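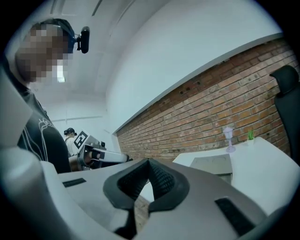
The long room at Molov, February.

Harish Tiwari had been given until 4 o'clock to make the place look lived in. Mamta wanted a desk a person might have just left, and she had left him 134 words of instructions, most of them about the chair.

He did the table first. It was white, and it stood at an angle to the wall however he pushed it, so he let it be. He put the shallow box in the middle and the goblet-shaped thing behind it. The plant went in the far corner. It was very small and it was the only thing he had brought from home.

"Whose desk is it meant to be?" Satish asked from the doorway.

"I don't know. Somebody who waters things."

Satish thought about this and went to find the kettle.
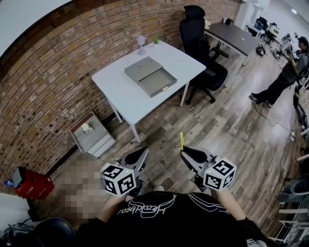
Harish looked at the box again. His mother had kept one like it for buttons and bus tickets, and once, for a whole winter, a letter she had not decided whether to post. The tray was empty now. He wondered if he ought to put something in it – a key, a few coins – but Mamta's note said nothing about the box.

He tore a corner off the note, wrote "back soon" on it and held it over the tray for a while. Then he folded it into his pocket and went to ask Satish if there was any milk.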